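The Blue Towel

Mulugeta Kahsay kept the towels from the Pekham Baths in a cupboard that had once held the fire hose. He had the key because he had asked for it, in his first September there, and it had never been asked for back.

The baths took in 398 towels when they reopened. They were all white. The blue one came later, left over the rail in cubicle 2 by a woman who swam on Sunday mornings and who did not come again. He washed it with the others and it came out the same as it went in, which pleased him. He had expected it to turn the whites.

He wrote it in the lost property book. One towel, blue. Then he folded it and put it on the top shelf.

The rule was that things were kept for three months and then went to the charity shop on Boychuk Street. When the three months were up he took down the goggles and the odd shoes and a child's coat and carried them over in a box. He left the towel where it was.

His daughter asked him about it. She had come to help on a wet afternoon when the dryer had broken and everything had to be hung in the boiler room.

"Whose is this?"

"A customer's."

"Is she coming back for it?"

"She might."

His daughter folded the way her mother had, in half and in half again, quickly, on her knee. He didn't like it done on the knee. He cleared the table and showed her. You took a corner in each hand and you pulled until the edge went straight. You laid it down and brought the top over, and you ran your hand along before you did anything else.

"It's a towel, Dad."

"Yes."

"They're going to get it wet."

He did the next one himself and she went to put the kettle on.

The building dated from 1861 and the boiler was not much younger, or that was what he told people. Pipes ran along the ceiling of the laundry and in winter he could work in his shirt. He liked the early part of the day, before the doors opened, when the only noise was the filter. He had come from hotel work. At the Fimholm he had folded for eleven years and had never seen anyone use a thing he had folded. At the baths he saw them all the time. They shook the towels out, dropped them on the floor and stood on them. He found he didn't mind.

In the spring a letter came from Grakex, the company that ran the baths for the council. From the summer the customers would bring their own towels. There would be a sign by the till. The laundry would be made into a room for parties.

He read the letter twice and put it in the lost property book to keep it flat.

They sold the whites to a kennels. A young man came with a van and Mulugeta helped him carry. The young man said they were good towels, too good for dogs really, and Mulugeta said dogs were all right. It took most of the morning. By dinner time the shelves were bare except for the top one.

He could have put the blue towel in with the rest. He thought about it on the stairs. Then he went back up, took it down and shook it out. It smelled of the cupboard. He washed it on its own, a full cycle for a single towel, and sat on the upturned crate while it went round.

She did come in the end. It was in the last week, and he knew her by the walk. Her hair had gone short. She paid at the till and asked, in a voice that said she knew the answer already, whether they still had a towel she'd left — it must have been two years ago, she said, it was only an old thing.

"What colour?" he said.

"Blue. Bright blue. It was my mother's."

He asked her to wait. He went up to the table and found the corners, one in each hand, and pulled until the edge was straight. He brought the top over and ran his palm along the fold. There was a crease near the border and he went over it again.

When he came down she was reading the sign about the towels. He gave it to her across the counter. She held it against her coat and thanked him, and then she asked what she owed.

"2000 pounds," he said, and she laughed, and went through to swim.
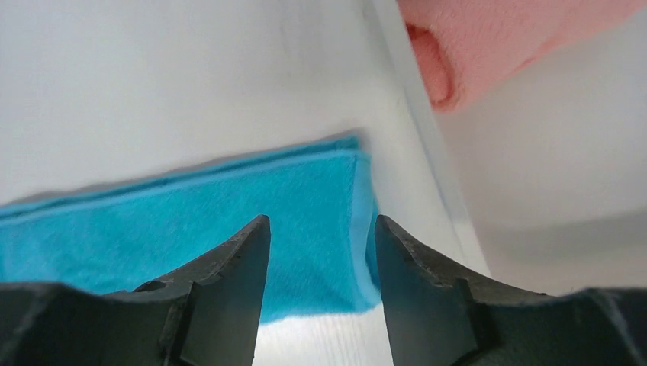
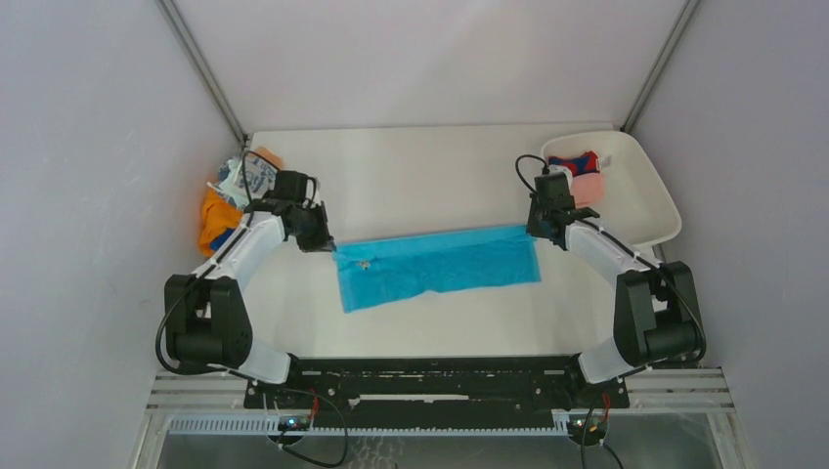
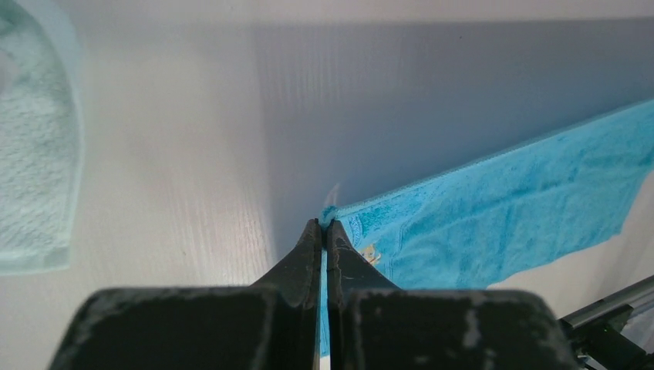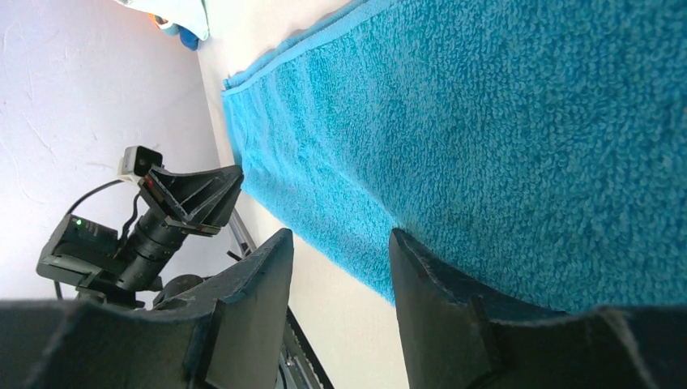

Blue cloth, on the folding table.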